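Week 6 notes: can it do chores yet?
Posted October 13, 2023

Hi all! A few of you missed class (I know, the Oldale bus), so I've typed up what I said and some of what you said back, mostly in order.

We started with your chore lists. I got 84 slips back, and the winner by a mile was laundry, then dishes, then "picking stuff up off the table." I want to stay with that last one, because it sounds like the easy one and it's where most of our homework comes from.

Think about clearing a table at home. You don't plan it. Your hand goes out, your fingers close, you're already looking at the next thing. A machine has to settle on where the object is, which arm should go, which way the fingers should point, and how hard to squeeze. And if it has two arms, they have to stay out of each other's way!

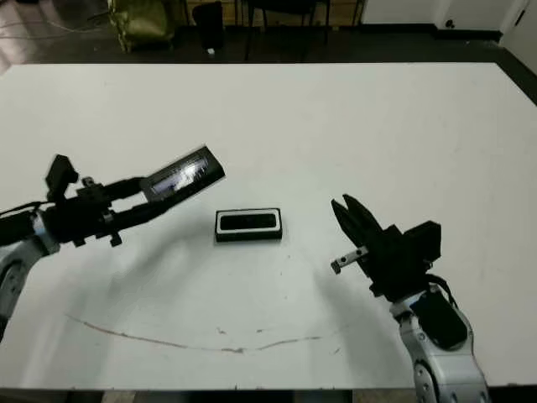 Two arms, one small black object on a white tabletop.

Yoon-hee asked which arm should take it. Good question, and I'd like you to argue about it on paper (see below). The left gripper reaches farther in toward the middle, while the right one hangs back on its own side with its jaws open. The object is low and lies flat, so coming straight down and coming in from the side are very different jobs. Now swap it for a sock. Or a wine glass. Same table, whole new problem.

Gil-soo brought up the shop floor, where he spent a summer at Hikent packing parts. His line ran 800 trays a shift, and every tray showed up in the same spot, facing the same way. That's why I'd say "yes, mostly" for factories and "not really" for kitchens. Your kitchen table has never looked the same twice (mine has mail on it from last spring).

Then we got onto fingers. Yours bend, they're soft, and they feel a grape starting to slip. A lot of grippers get by with long flat fingers, and you end up asking a lot of a pretty plain shape. 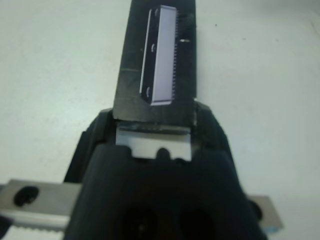 For next time

1. Read the Tagle chapter, the part on grasping. Skip the math if it scares you, we'll do it together.
2. Pick one chore from your own slip and write down every single step, down to "open hand." One page is plenty.
3. Say which arm you'd send for the black object, and from what direction. Sketches welcome!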